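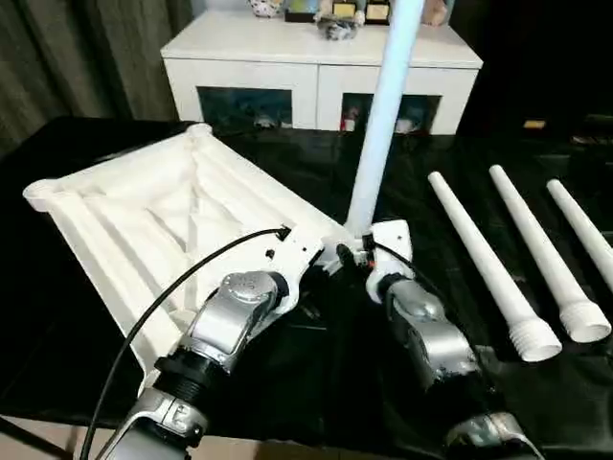

From: Fereshteh Dehghan
To: the Tuesday TV list
Subject: Re: Is Lamer really leaving the morning show?

OK, I have been sitting on my hands all day over this one and I can't do it anymore. First, what was posted last night, for people who get the digest:

> I'm hearing Lamer is out before the new season even starts. My
> cousin does hair for the Kalitz people and she says the couch is
> already promised to Shehu. Also did anyone else notice she
> unfollowed him?? And that she wore the same green dress two
> mornings in a row? Something is going on over there and I don't
> think it's about money.

So, the green dress. It wasn't the same dress! The one on the first morning had the wide collar and buttons down the back, and the second one had no collar at all. I have both episodes saved (don't judge me) and I went back and looked. She just likes green. She wore green all last September too, and people wrote in about it then.

The unfollowing I can't explain, but Lamer cleans out her account every few months. She went from following 500 people down to 243 and I'm pretty sure half of them were bakeries. Shehu might have gotten swept out with the bakeries. If they were really feuding, would she have laughed like that at his soup story? I've watched her fake laugh for years and that wasn't it.
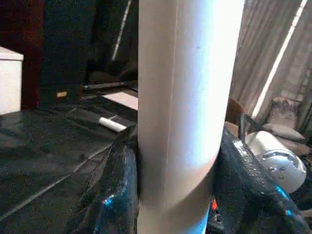 Close-up, white on black. Click to enlarge.

As for the couch being promised to Shehu — maybe. He'd be fine. He's good with the cooking guests and terrible with singers, he talks right over them. But he has that Skinuvero deal now, the face cream, and I can't see how you shoot ads all afternoon and still get up at 3:30 for live TV. Lamer did it for one winter and she looked exhausted, poor thing.

What I would believe is that she's asking for Fridays off. She said in that long radio interview that she wants to be home more while her son is little, and then she changed the subject so fast the host practically fell off his chair. Good for her. She never talks about him and I like that about her.

Anyway, the fan page thread on this is up to 337 comments and I read maybe 200 before my tea got cold. Mostly people fighting over her bangs. If your cousin hears anything more from the Kalitz side please post it, even if it's tiny. And does anybody have the radio interview saved? My copy cuts out right after the traffic report.

Fereshteh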